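## 4. Vista de muñeca en el simulador Kornero

El módulo de simulación de Kornero se entrega con la licencia estándar y permite ensayar un agarre antes de llevarlo a la célula real. Esta sección supone que ya ha instalado el paquete de escenas Mazurek (2,404 MB) y que el servicio escucha en el puerto 709.

### 4.1 Comprobar el encuadre

1. Abra **Escenas > Mazurek > Mármol** y espere a que se carguen las texturas.
2. Seleccione la cámara **Muñeca**. El cuerpo de la pinza debe ocupar la parte inferior de la vista.
3. Abra los dedos con la orden **Abrir**. Tiene que quedar un hueco visible entre ambos.
4. Mueva la muñeca con las flechas y compare lo que obtiene con estas dos vistas. En la primera, el extremo estrecho del objeto gris claro queda entre los dedos; en la segunda, la bola roja asoma junto al dedo izquierdo y las botellas negras quedan más allá de la abertura.

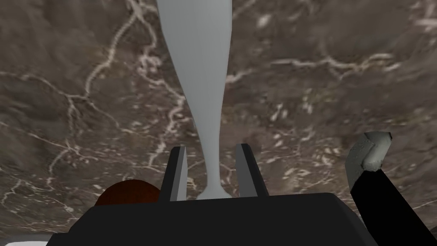
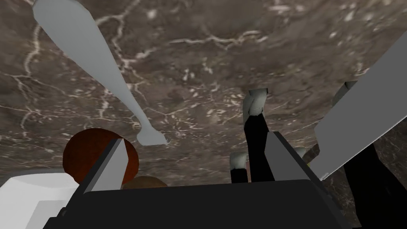 ### 4.2 Guardar la posición

1. Pulse **Guardar pose** y asigne un nombre sin espacios.
2. Repita la operación con un mínimo de 4 poses – el planificador no arranca con menos.
3. Exporte el archivo en formato Drurex.

**Nota:** las poses guardadas con la versión 2 de Stallanen se importan sin conversión. Las anteriores deben abrirse y guardarse de nuevo.

**Precaución:** no cierre los dedos con el modo **Sin colisiones** activado. La pinza atravesará los objetos y la pose exportada no será válida en el equipo real.

Revisión del texto: Mohit Dhillon, 2021-10-06.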